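July 8, 2018

Peach day! I was out of the house early and rode the bus to Jurkgate with 47 dollars in my purse - came home with two crates and hardly any change. Gladys Pacheco had saved me the ripe ones, bless her. The kitchen smells like heaven and I've already got the first batch of jam going (the Cesska recipe, extra lemon). I've been dreaming of this since February, when we scraped out the last jar! Tomorrow - pie, if the crust behaves.
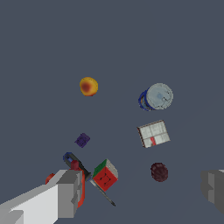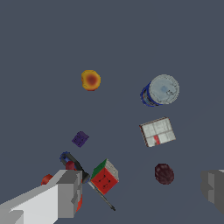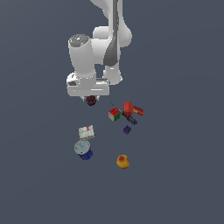 Fruit in the first two, white arm in the third.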